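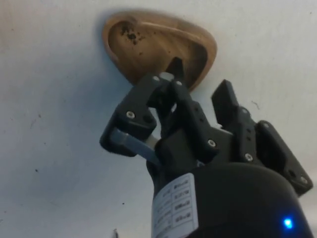 Georges Semaan
Posts: 2,854
Stop washing it with dish soap before you do anything else. I know everybody says a quick wash is fine, and on a cutting board it is, but a small shallow dish has hardly any wood in it and the finish goes fast. Brush it out dry first and see what you're left with. If the dark bits brush away, they're crumbs and you're done. If they stay put, then we can talk about sanding.

pantrymoth
Thanks Georges! I should have said more in my first post. It's the little wooden one that was in the drawer when I cleared out my aunt's kitchen, shallow, kind of a rounded teardrop, with a raised rim that's a shade lighter than the rest. My aunt called it the tea scoop, my mother swears it was for cloves, and I've been using it as both, which I realize is probably half my problem. The inside still has a nice gloss to it and I'd hate to lose that. The dark specks are all up toward one side.

kettle_on
Specks bunched on one side would be normal to me, that's the side everything slides to if you always tip it the same way. Mine has a dark patch in the same sort of place and I've never done a thing about it. It's a scoop! It holds tea! Let it be brown.

Georges Semaan
Letting it be brown is fine if it's only tea. Cloves are oily, though, and that oil goes rancid sooner or later. I wouldn't want it in my Darjeeling.

two_left_whisks
Disagree with Georges on the soap (sorry, Georges, we do this every January). One drop on a damp cloth, wipe, wipe again with plain water, towel it right away and stand it on its edge overnight. I've done that with a set of olive wood pinch bowls for 8 years and they look better than when I got them. It's soaking that kills them.

Georges Semaan
Olive is dense and greasy all by itself, so that isn't a fair test. Do it with something soft and get back to me.

pantrymoth
OK so I have no idea what wood this is. Tan, warm looking, grain too fine for me to make out much. Is there a way to tell without cutting into it? Somebody at Zerkley (the kitchen store, not the paint people) told me cherry, but they also told me my skillet was "pre-loved steel," so grain of salt.

I did find a tub of Bernora board wax under the sink and I'm tempted to just slap that on. It says not to use it over an existing finish and I can't work out if I've got a finish or just years of people's thumbs. 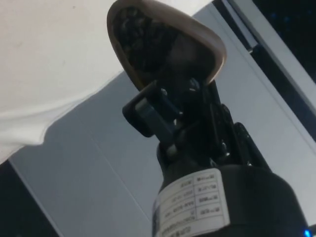 Anyway, the other thing I wanted to ask is about keeping the thing from tipping over on the counter. It rocks. Set it down with tea in it and half of it ends up on the counter, so either the bottom was never flat or it's warped. Can I flatten it a hair on some sandpaper or is that a crime?

kettle_on
Not a crime. Put the paper flat on the counter, slide the scoop over it, keep checking. I used 200 grit on one of mine and it took all of a minute. Go easy, you can't put it back.

two_left_whisks
Agree with kettle. And for the finish question, put a drop of water on the underside where it won't show. Sits there in a bead, you've got a finish or a lot of old wax. Soaks in and goes dark, bare wood, go ahead with the Bernora.

Georges Semaan
Good test. I'd skip the Bernora either way, it smells like a candle shop and so will the tea. Plain food-grade mineral oil, thin coat, leave it 35 minutes, wipe off everything that will come off.

nyarko_fan
Am I the only one who'd just buy a second scoop? One for tea, one for cloves. Nyarko has little beech ones and they're cheap.

pantrymoth
I did buy a second scoop lol. It was a Bamano, it was metal, and it scratched the inside of the tin so badly I gave it to my brother. But yes, fine, cloves are getting their own from now on.

Going to do the dry brush tonight, then the water drop. Georges, old toothbrush OK or do I need something softer?

Georges Semaan
Old toothbrush is fine. Not a minty one.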